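Robótica aplicada a la sutura. Apuntes de la sesión 6
Tema: fallos en la gestión del hilo
Prof. Tsehay Endale, Taller de automatización Vetum

¡La sesión que más ganas tenía de dar! Hasta ahora hemos hablado de cinemática y de calibración, y todo salía limpio en la pizarra. Hoy toca lo que falla. El ejercicio Okumthorpe (cierre automático de incisiones con dos brazos) se nos paró en el punto 11 de la secuencia, con el hilo enganchado y el planificador convencido de que todo iba bien. Es un fallo precioso para estudiar, porque ningún sensor mintió y aun así el sistema estaba equivocado.

1. Qué vio el sistema y qué no vio

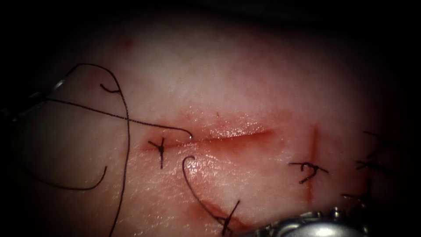 El planificador Maes trabaja con una hipótesis muy cómoda: el hilo es una línea recta entre la aguja y la pinza que tira de él. Con hilo corto funciona de maravilla. Con hilo largo, no. Fijaos en el bucle negro de la izquierda, que cruza por encima del tramo diagonal que llega al borde de la herida. Para Maes ese cruce no existe (guarda dos extremos y una longitud, nada más), así que cualquier tirón calculado sobre la recta puede cerrar el bucle donde no debe. Apuntad el término: estado no observado.

El registro da la secuencia siguiente:

- Orden de tensar, con límite de fuerza de 700 mN.
- La fuerza sube hasta unos 500 mN y se queda ahí, estable.
- Maes interpreta la meseta como nudo asentado y da el paso por bueno.
- Orden de soltar. La pinza abre, el hilo no sale y salta el aviso de seguimiento a los 400 ms.

La trampa está en la segunda línea. Un nudo que asienta y un hilo enganchado en el instrumento dan casi la misma curva de fuerza. ¡Dibujadlas una encima de la otra y veréis lo que cuesta separarlas!

2. El enganche en las puntas

Ya vimos en septiembre que una pinza tiene dos estados lógicos, abierta y cerrada. Falta un tercero: cerrada con hilo cruzado por fuera. El encóder de la mandíbula no lo distingue, y por eso el parche que propuso el grupo del sábado (mirar solo la apertura) no resuelve el problema.

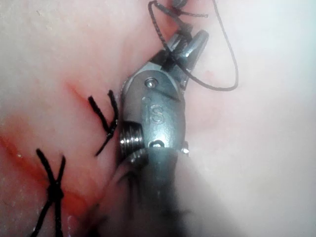
Figura 2. Hilo trenzado entre las mandíbulas y cruzado sobre las puntas.

Preguntas para discutir en parejas: ¿qué medida añadiríais para detectar este caso sin cambiar la pinza? ¿Serviría un giro pequeño de muñeca antes de soltar? Pista: pensad en qué dirección cambia la tensión si el hilo rodea la punta.

3. Respuesta segura

El primer impulso del código fue reintentar. Mala idea, y muy humana. Con dos brazos, reintentar con uno mientras el otro mantiene su posición convierte el tejido en el elemento que absorbe el error. En la versión corregida del módulo Mevton, la parada es conjunta:

a) Se congelan ambos brazos en el mismo ciclo.
b) Se baja la consigna de tensión antes de mover nada.
c) El operador confirma el recorrido del hilo en la imagen.
d) Solo entonces se abre una pinza, nunca las dos a la vez.

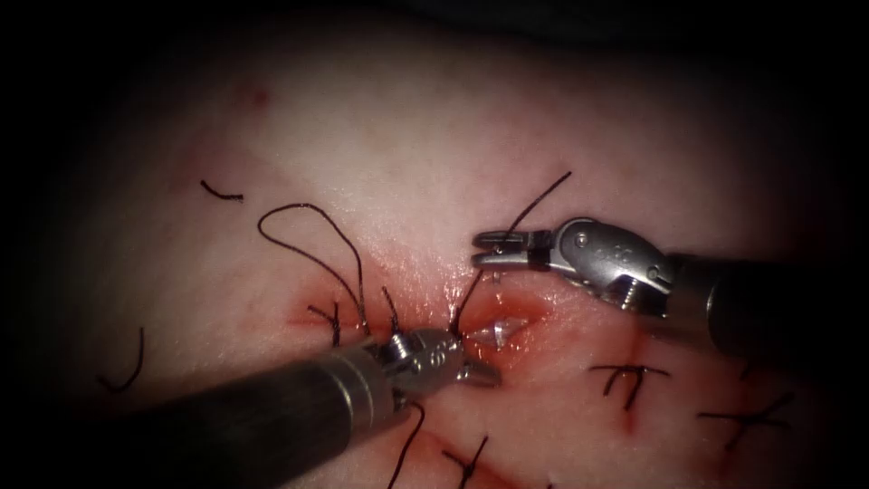

Figura 3. Los dos brazos junto a la herida abierta; la pinza derecha sujeta el hilo.

El punto c) es el que más protestas levanta, porque rompe la autonomía del ciclo. Me parece un precio razonable mientras no tengamos un modelo de hilo decente, y construir ese modelo es justamente lo divertido de la práctica que viene.

Para la próxima sesión: traed un detector de enganche en pseudocódigo, una página como mucho. Tiene que decir qué señales usa, qué umbral aplica y qué hace el segundo brazo mientras tanto. Se aceptan soluciones raras.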